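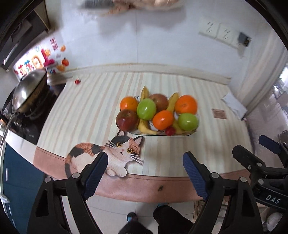

Keeping a fruit bowl going all week
Kitchen tips, November 2018

I do love a full fruit bowl! It's the cheapest centrepiece going, everyone in the house eats more fruit when it's sitting in the middle of the table, and with a bit of care you can get a good week out of it before anything turns.

Bananas first, as they're the troublemakers. They give off a gas as they ripen that hurries everything else along, and apples do the same. If you like them all in one dish (I do, it looks so cheerful), buy your bananas on the green side and only 2 or three days' worth at a time. Any that go spotty come out and get peeled, sliced and frozen flat on a tray – brilliant in porridge.

Glass is my favourite for the bowl itself. It wipes clean in seconds and you can check the bottom layer without unpacking the lot. Mine came from the market at Drosham for 4 pounds, years ago, and it has outlived two fancy wire ones.

Put the heavy, hard things at the bottom, so oranges and apples first, then lay the bananas over the top with the curve upwards. They bruise far less that way. Small soft fruit is better in a saucer of its own.

Give everything a turn every couple of days. One orange with a soft patch will spread mould to its neighbours amazingly fast, so feel underneath too.

Wash just before eating. Fruit that goes into the bowl damp doesn't keep.

Now the tablecloth! Pale cloths and fruit juice are not friends, but fresh orange or apple marks usually lift out with cold water straight away, followed by a dab of washing-up liquid. Old banana stains are the stubborn ones. I soak mine overnight in a bucket of cool water with a scoop of oxygen bleach (check the label first, especially with coloured borders), then wash as normal.

A mat near the bowl catches peel and drips, and a fun shape makes the table much jollier. Wipe-clean ones need a quick going over on both sides, as crumbs love to hide underneath.

And if fruit flies find you in the warm months, a small glass of cider vinegar with one drop of washing-up liquid works a treat. Change it daily until they've gone.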